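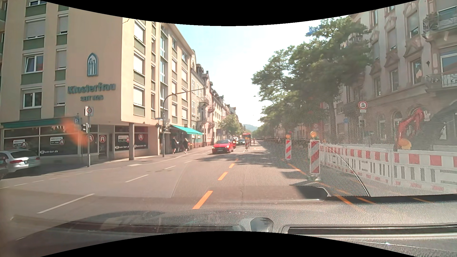 一、机器离干活还有多远

我们小组这学期的题目是"机器能不能接手家务和店里的杂活"。开题时大家信心很足,写到第三稿,标题后面多了一个问号。

先说路上。车在城里开,遇到施工就得换一套规矩:地上原来的白虚线还在,旁边又画了橙色临时线,右手边是红白相间的警示柱和围挡,围挡后头伸着挖掘机的臂。人开到这种地方骂一句就过去了,程序得先决定该信哪种颜色。街口还立着限速30的牌子,这条倒是好懂。

挖路这种活,机械早就在干。我们关心的是小活:叠衣服、补货、擦桌子。

二、测试

家务部分用的是实验室的Bakley机械臂,任务是叠毛巾。一共试了162次,叠成我们肯认账的样子43次。剩下的里面,有一类我们在表格里记作"卷饼"。

店铺部分在Mustcombe杂货店做,Sasaki小车负责把罐头送到货架前。周三下午跑得最顺,因为店里没客人。有客人的时候,它很有礼貌地停下来,等人走开,再等一会儿,然后报错。店员把罐头搬完,顺手把小车也搬走了。

三、讨论

毛巾和修路路段的难处差不多:东西每次都长得不一样。固定的流水线,机器比我们强得多;换成一条昨天刚改过线的街,或者一条没抖开的毛巾,它就开始犹豫。

费用也算过。Bramham的夹爪租一学期要1,000元,毛巾我妈叠,免费,但附带意见。

下学期打算换成袜子,指导老师建议先把毛巾做完。

分类:课程项目 > 自动化与生活
阅读 414 评论 3

评论
路过的学长:卷饼那类能不能放个附录
三食堂常客:小车等人走开那段,跟我排队打饭一样
匿名:袜子别碰,去年有组做过,到现在还差一只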